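Open afternoon at Risel draws visitors to Min Street workshop

Risel opened its Min Street workshop to the public on Wed 2 December, and 63 people signed in at the front desk over the course of the afternoon. Most were neighbors and parents with children. A group from the evening electronics class came in together after work.

The company builds software for robot arms that handle everyday goods, mainly groceries and small household items. It moved into the building in April and had not let the public past the lobby until now.

Seul-gi Han, who runs the workshop, gave a short talk and then let people walk between the two work areas at their own pace. In the first, visitors could try steering an arm by hand. There was a line for it most of the day -- the children were a good deal better at it than the adults, and a few went back to the end of the line more than once.

"We said five minutes each and then gave up on that," Han said.

Questions after the talk were mostly about jobs and cost. Byung-chul Gil, an engineer with the company, said the hardest part of the work is soft things. A box keeps its shape, he told the group, while a cloth bag sags and folds in a new way each time it is set down. He said his team has logged 790 practice runs with bags so far and expects to need many more.

Neema Mabula, who teaches the electronics class, said she would like to bring her students back in the spring for a longer session. "They had more questions than there was time for," she said.

The second area was set aside for bag handling. Visitors stood behind a rope to watch, with the view from the wrist camera up on a screen. What appeared to be the bag had a dotted fabric side and a dark curved handle, with a dark, glossy package beside the handle.

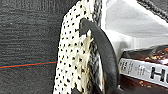 Next open day

Risel plans to hold another afternoon in April. Entry will be free, but visits will be limited to 60 people and names will be taken ahead of time. Dae-han Jang is handling sign-ups at the front desk. School groups should ask for a morning visit instead.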